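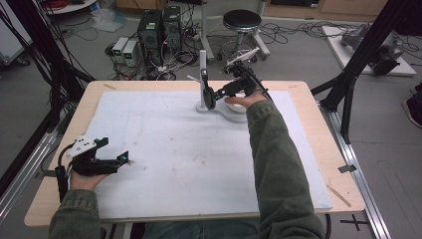 ## White board on a wood table – will it clean up, or do I bin it?

**orkard_bench**
The board has been on my worktable since May and it's gone grey. Faint marks, smudges, and a few reddish specks that I can't shift. The stand with the little cup on its base lives on it, so the board cops whatever I spill. I've tried dish soap and a soft cloth. Replacement is $138 from Gralbridge and I'd like to avoid that. The table under it is light wood and I don't want it stained.

**tenstead_tad**
Bicarb paste, ten minutes, wipe with a damp cloth. Works on my kitchen boards. Take it off the table first or you'll get water sitting under it.

**D. Sethi**
I wouldn't use bicarb. It's an abrasive, and if the board has any sort of gloss you'll dull it, then it picks up dirt twice as fast. Isopropyl on a rag for the grey marks. The red could be anything. Marker? Rust?

**orkard_bench**
No idea on the red. No marker that colour in the house.

**tenstead_tad**
Bicarb is very mild. I've been doing it for years and mine are still shiny.

**D. Sethi**
Yours are kitchen boards. Different surface. Test a corner, that's all I'm saying.

**shamim_k**
Does it matter if it's grey? It's a work surface. Mine is 1,760 mm long and looks like a footpath. I'd worry more about that stand. Tall post on a light base, and a cup right beside the post. One bump and the cup's over. Stick some felt dots or a bit of grip mat under the base.

**orkard_bench**
It has gone over twice. Grip mat is a good idea – would it leave a mark?

**shamim_k**
The cheap rubber stuff can yellow a white surface. Felt won't, but it slides. I went with thin silicone.

**Yi-an R**
Flip the board over when one side is past it. Did that with mine and got another couple of years. Also pick up those loose wooden sticks before you move it. I had one roll under a board and it rocked for a week before I looked.

**orkard_bench**
Tried the isopropyl on a corner tonight. Grey is mostly gone, red hasn't budged. Will try Tad's bicarb on one speck tomorrow and flip it if that fails.

**tenstead_tad**
Use more paste than you think you need.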